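Korside Benchtop Robots: Safe Working Practice
Progress report to the Plinareo Fund, second reporting period

1. Where we are

The grant pays for a written code of practice for small two-armed robots used on ordinary tables, in rooms where people also work. At the last report we had a rough draft and a list of gaps. We now have a full draft of 11 rules, in use at the Flikville workshop since May. The second site, Palumbo, has read the draft and sent comments but has not started using it.

The existing machinery standards still apply and we do not try to replace them. Our rules sit underneath. They deal with things the standards leave to the site, such as how a table is laid out, who may stand where, what goes in the log and when a session must be stopped.

2. Work in the period

Most of the period went on trying the rules against real tasks. We chose desk work with light objects because that is what both sites do most. The main test task is putting marker pens into a pencil case and taking them out again. It needs both arms close together over a small area, and that is where the first draft was weakest. 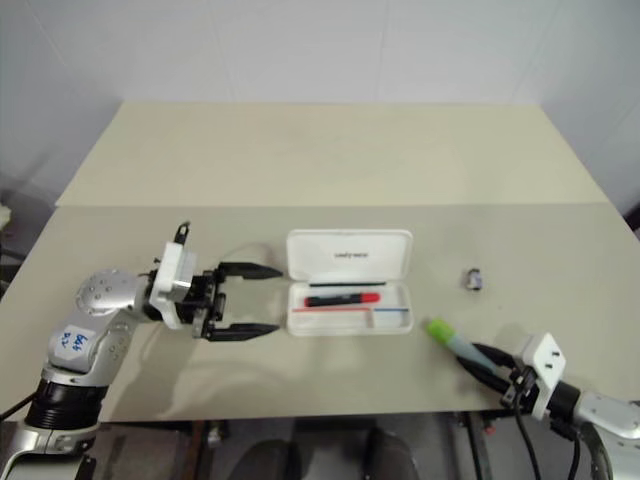 The first draft had a single rule on arm spacing, written with one arm in mind. It said that the arm must not cross the middle of the table while a person is within reach. With two arms this made no sense, as the middle of the table is where the work is. Operators at Flikville ignored the rule, and they were right to tell us so. It has been replaced by two rules. Rule 4 says that one arm is named as the holding arm before the session starts and that it stays still while the other brings an object in. Rule 5 says that no hand goes over the table until both arms are stopped and the operator has said so out loud.

Rule 5 slows the work down. Operators have asked whether the spoken call could be dropped when only one person is in the room. We have kept it for now. People come in and out, and a rule with an exception for being alone depends on somebody checking that they are.

Rule 7, on cables, has been rewritten after a complaint from Palumbo. The old wording asked for all cables to be "tidy", and no two people agreed on what that meant. The new wording asks that no cable can be caught by either arm anywhere in its range, and that no cable crosses a place where people walk. The operator moves each arm by hand through its range at the start of the day, with the drives off, and signs for it.

Rule 9, on small loose items, is still open. Caps and lids get put down beside the work and forgotten. The draft says the table must hold only what the task needs, but the operators want to know who decides. Our present view is that the task sheet should list the items, and anything not on the sheet comes off before the drives go on.

3. Standing distance and footwear
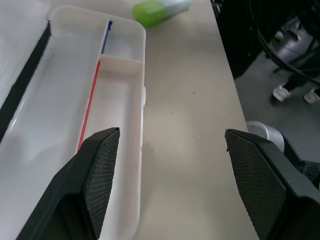 Report prepared by Zanele Kruger, Korside
2018-10-28

This part of the code has had the most argument. The draft asks for a marked line on the floor, set by the full reach of the longer arm plus a margin. Inside the line, one person only, and that person must have the stop button in hand. Everybody else stays behind it, including visitors and managers.

At Flikville the tables are near the walls and the line takes up much of the floor. Staff have asked for a smaller margin when the arms are set to low speed. I am not willing to agree to that without measured stopping distances at low speed and with a load in the gripper. The measuring is planned for the next period and needs no extra money.

On footwear, the draft asks for closed shoes with a flat sole. It does not ask for safety boots, as the objects handled are light and the arms are fixed in place. Palumbo's own site rules are stricter in their main hall. Where site rules are stricter they will come first, and the code now says so on its opening page.

4. Records

Stops were poorly logged at the start of the period. Operators wrote down emergency stops but not the times they paused an arm because something looked wrong. Both are now entered on one form with a space for the reason. The form was cut from two sides of paper to one, and it is being filled in more often.

There were no injuries in the period. One gripper pad was replaced after being pinched against a table edge. It was logged as damage and led to a line in Rule 3 about checking the pads before use.

5. Next period

We will take the stopping distance measurements, settle Rule 9, and begin use of the code at Palumbo once their staff have been trained. The training takes half a day and has been written. Palumbo have still to name a person to be in charge of it at their end, and we would be grateful if the Fund could raise this with them.

Spending is in line with the budget. The accounts are sent separately.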